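About Citen

Home / Services / About / Directions / Contact

Citen is a small shop in Stullotdale that looks after one robot cell. We do plan to look after more than one. That has been in the business plan since the beginning, and the business plan is in a drawer.

The cell is called Kultden. It works on desktop computers: the case goes down on its side, the panel comes off, and parts go in or come out depending on what the customer is paying for. The customers are mostly offices and school districts with a closet full of identical towers and a feeling that something should be done about them. Kultden handles the drives, the memory and the processors. We handle Kultden, and it's the harder job of the two.

How the cell is set up

Kultden is bolted to an aluminum bench made of slotted rail. We like slotted rail because you can put anything anywhere. We dislike it for the same reason. In the first year every person in the shop had an opinion about where the tray belonged, and all of those people owned a hex key. The rule now is that if you move something on the bench you write it in the book, and if it isn't in the book you move it back and buy lunch. The book is at entry 1301. The lunches have been tallied separately.

Setup each morning goes in the same order. Arms to home, cables checked by hand along their whole length, grippers opened and closed a few times with nothing in them. Then we touch off on the tray, then on the case, and then we run one pass at a crawl with a thumb resting on the stop button. It takes 20 minutes. We have been asked many times if it could take ten, usually by whoever is holding the thumb.
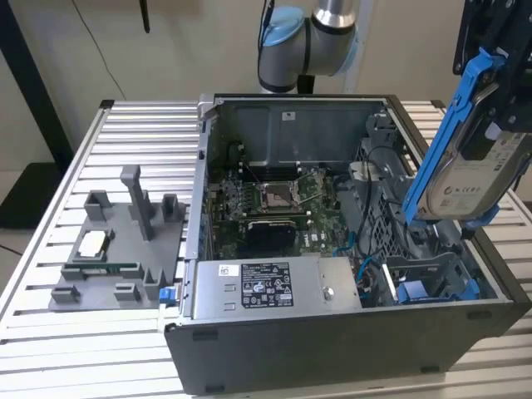 Drive work is where we learned most of what we know about grip. A drive in its caddy is a long thing held at one end, and if the fingers close a little too far forward it will droop on you, politely, all the way across the bench and into the side of the bay. We keep a log of finger pad wear for this reason and change pads well before they look like they need it. The other half of the answer was angle. Kultden carries the caddy tipped on a diagonal as it passes over the open case, and the position where it hangs above the drive cage is a taught point we call the porch. If anything looks wrong at the porch, the arm waits there until a person comes over. Teaching the porch took an afternoon. Agreeing on what counts as wrong took most of February.

We should mention the cables inside the computers, which are the real opponent. Arms repeat beautifully. A bundle of drive cables has never been in the same place twice in the history of desktop computing. So before each case goes on the bench, a person tucks the cables, and the cell won't start until that person has signed for the tuck. Visitors sometimes seem let down by this. They came to see automation and the first thing they see is Syahrul Siregar pushing a wire down with one finger.

The tray

The gray tray beside the case is 3D-printed, by us, on a printer that also needs looking after and will get its own page when it behaves. All the posts and pockets on it are there to hold parts in a pose the gripper can count on. The current tray is revision 18. Revision 17 was very good and somebody leaned on it.

Printed trays creep. They are fine in the morning and fine in the evening, and then one week the memory starts to stick in its slot and you discover that a post has been leaning a hair at a time. We check each pocket with a gauge block at the start of the week, and we print a spare before we retire the old one, having once done those things in the other order. The retired ones go on a shelf. People keep paper clips in them.

Sockets and other delicate subjects

The processor socket gets its own procedure, and the procedure is mostly about not doing things. No hands over an open socket. No cloths, no canned air, no leaning in with a coffee to see how it's going. The lever stays up until the processor has been checked on the tray, under a light, by someone who has slept. We don't let either arm near the socket on the first case after a pad change, either. It does drives first, like stretching.
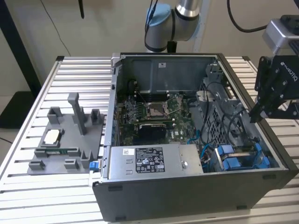
Cúc Kim has asked that this page say plainly that the grippers get cleaned before the floor does. It was the other way around for a long while, she points out, and every sweep put a little dust in the air which then settled on the fingers we had just not cleaned. She also thinks the page is too long and that what people want to know is whether we answer the phone. We do, she says, usually her.

When it breaks

Kultden stops itself more often than it breaks. It stopped 141 times last year by our own log, and most of those turned out to be a cable, a pad or a person. The routine is the same for all of them. Leave the part where it is, read the message all the way to the end, write it down, and only then touch something. The third step was added after we lost most of a day to a fault that two people remembered differently.

For actual repairs we keep one spare of anything that moves and two of anything that bends. Joint work on the arms we don't do ourselves. We tried it a single time and ended up with a very clean joint and one screw left over, and that screw is now taped to the wall by the door with no label.

Once a quarter the whole cell gets taken back to bare bench and put together again from the written setup, by whoever wrote the least of it. This finds all the steps that say "as usual."

Who we are

There are few enough of us that an org chart would be showing off. Syahrul runs the bench and the book. Cúc runs the schedule, the phone and the argument about the schedule. The rest of us rotate through the thumb.

We are in the old Politis building, around the side, past the loading door that doesn't open. If you'd like to see the cell running, call first. Mornings are setup, so come after ten, and please don't lean on the tray.

Page last updated 10/23/21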